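Fantasy Writers' Circle, August meeting
Minutes as taken by whoever lost the coin toss

Started at 7, or a little after, once the argument over the good chair had been settled by someone else sitting in it. Apologies were received from two members, one of whom is on deadline and one of whom says so every month.

**Last month's minutes**

Accepted, with one correction. The chair did not "storm out" during the talk about prologues. The chair went to move a car.

**The shared novel**

The manuscript of *The Gates of Urell* now stands at 350 pages, and the plot was last seen near page 90. Chapters are being written in turn, as agreed, and each writer is still spending the first half of a chapter undoing the last one. The demon Plilik has now been killed twice. The member who brought it back the second time said readers like Plilik. The member who killed it the second time asked which readers.

After some discussion it was agreed that:

- Plilik is dead until further notice.
- Anyone who wants Plilik alive must bring it up at a meeting first, and not in a footnote on the last page of a chapter.
- The curse on the heroine's family applies to cousins. This was carried by one vote, after a long talk about what a cousin is.

The question of whether the city of Fukik is on the coast was put off again. In chapter 4 it has a harbor. In chapter 9 it is surrounded by desert and people are dying of thirst, very movingly, and the author of chapter 9 will not give up the thirst. A dried-up harbor was suggested. The author of chapter 4 asked for time to think.

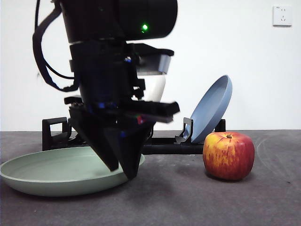
*Black robotic arm over a gray tabletop, green light on.*

**Word count and the prophecy**

The prophecy in chapter 2 was read aloud in full, which took longer than anyone had planned. It names the year 3662 as the end of the world. The calendar at the back of the book stops well short of that, so either the calendar grows or the world ends sooner. The person who made the calendar would like it known that it has moons in it and can't simply be stretched.

Motion to cut the prophecy to four lines: passed. Motion that it need not rhyme: passed, with visible relief.

**The villain**

We still don't know what the goblin queen wants. Ideas from the floor were revenge, a throne, her sister's throne, and to be left alone. The last got the most support but makes for a short war. Each member is to bring one page in her voice next time. One page means one side.

**The Gape**

There was a complaint that the Gape, our bottomless pit, has now had three different bottoms. The member responsible for two of them said they were ledges. Agreed that they are ledges. The third bottom, with the dragon asleep on it, is to be looked at by whoever writes chapter 12.

**Reading**

Two openings were read. The first has a promising werewolf and needs fewer adverbs. The second was a poem about a sword, and comments were kind.

**Any other business**

Cover art was raised and quickly put down again. Someone asked whether we might try a mystery after this one — no second. The cookies were store-bought and this was noticed.

**To do before next time**

- Goblin queen pages: everyone
- Harbor decision: author of chapter 4
- Shorter prophecy: author of chapter 2
- New list of who is dead: minute-taker, under protest

Meeting closed at 9:40. Next meeting same place, same hour, and the good chair goes by rota.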